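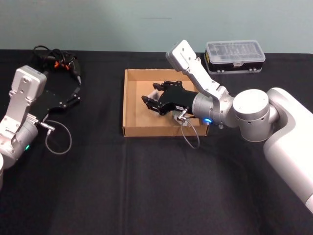

Mevine, book two: notes on a reread

I finished the second Mevine novel in June and have since gone through it again with a pencil, mainly to check whether the timeline holds. It mostly does. The version I have is the single-volume paperback, 34 chapters, and chapter numbers below refer to that.

The premise is unchanged from the first book. Daden is a mapmaker whose maps alter the ground they describe, at a cost of one memory per sheet. Book one treated the cost loosely. Here it is given rules: the memory lost is proportional to the area drawn, it goes at the moment the ink is laid down, and it can't be chosen. I prefer this. It means the reader can check the author's working, and in chapter 9 you can work out what Daden has forgotten two pages before she notices.

The structure alternates between Daden and her brother Tomić, who keeps a written record of everything she tells him. His chapters are shorter and drier. Several reviews I read found them slow. I thought they were the better half of the book, partly for the ledger entries, which are numbered and run to 1,486. The numbers matter. If you note them down as you go, you will find 4 missing, all from the same winter, and the last third of the plot depends on them.

There are faults. The siege of Pirnon takes five chapters and could be done in two. The geography of the lower town is inconsistent: the customs house is north of the river in chapter 11 and south of it in chapter 17, and no map has been drawn in between to account for the move. I looked for one. The romance with the ferryman is adequate until he is given a speech, after which it is less so.

Boris Ionescu, who lent me the first book, thinks the ending is a cheat. His argument is that Tomić can't have written the final entry, given where he is standing when the bridge goes. I think the entry is in Daden's hand and that the change of tense is meant to show it. We have agreed to wait for book three.

Paper quality is poor and the spine cracked at chapter 20.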